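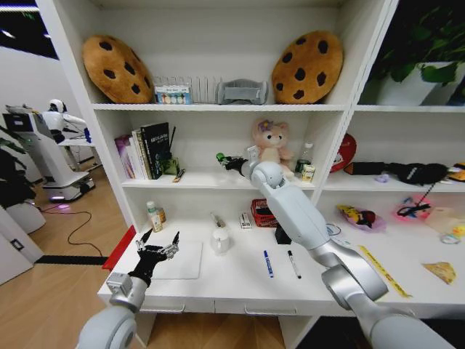 Fig. 1. Two-arm rig at the shelf unit, right gripper at the middle shelf, left hand open over the counter.

Progress report, shelf tidying software
To: Zovatano programme office
From: Etari, planning and perception group
December 13, 2024

Short one this time, the full tables are in the shared folder. Main points first.

Planner rewrite is done and merged. Perception is behind. Logging tool is in use daily. Spend is on plan.

Planning
Old planner treated each arm on its own and stopped one whenever the other came near. Safe but painfully slow. New one plans both arms together and keeps a reserved volume for each hand. Median planning time for a middle shelf reach down from 100 ms to 40 ms on the same computer. Worst cases still bad, mostly reaches into a cubby past the upright divider, where the elbow has few ways to go. We cap the search and fall back to a stored posture. Ugly, works for now.

Left arm now gets a proper waiting pose over the counter when it has no job, fingers open. Before that it went back to home after every pick and the two arms spent half the run getting out of each other's way. Small change, biggest saving of the quarter.

Grasp approach for small capped things near a shelf edge was redone in September and then redone again. Hand now comes in from the side, level with the shelf, and slows down for the last bit. Force threshold is still set by hand per object class. Want that learned or at least looked up, not started.

Perception
Clear plastic is the problem. Bottles and the acrylic organiser on the top shelf come back with holes in the depth map, or with the depth of whatever stands behind them. The plush bear behind the clear bottle gets merged with the bottle into one object more often than not. We tried filling depth from the colour segmentation, better on bottles, no better on bags. The pink bag and its cord are still split in two.

Thin things lying flat (pens, markers, the ruler) are found all right but the angle is off, worse the further back they lie. Think it is head camera calibration drifting over the day and not the model. Jurić calibration package is installed on the test machine, no results worth quoting yet.

Labelled set is at 1092 frames. Target was higher, we lost over 35 hours of labelling time to a format change that should of been caught in review. Fixed, with a check in the build now.

Tooling
Replay viewer reads both arms, both hands and the head camera on one timeline. You can scrub to a failed reach and see the planner's reserved volumes drawn over the picture. Still crashes on very long logs. Cukville have asked for read access, we need a yes or no from you on that, please.

Problems
- Wrist encoder dropouts on the right arm. Software retries, hides it most of the time. Needs a proper look at the cable.
- Planner does not know about soft things. Cushions are treated as solid boxes so it wont go near the top shelf if it can avoid it.
- Two versions of the shelf model in the repository, slightly different heights. Merging this week.

Next period
Calibration through the day, logged every run. Contact model for soft objects, first version only. Move force thresholds out of the code and into a config file. Hand the replay viewer over with a short manual, half written.

Asking for
Decision on Cukville access. Agreement to move the labelling milestone back by one reporting period, no extra money needed. Budget sheet to folow seperately.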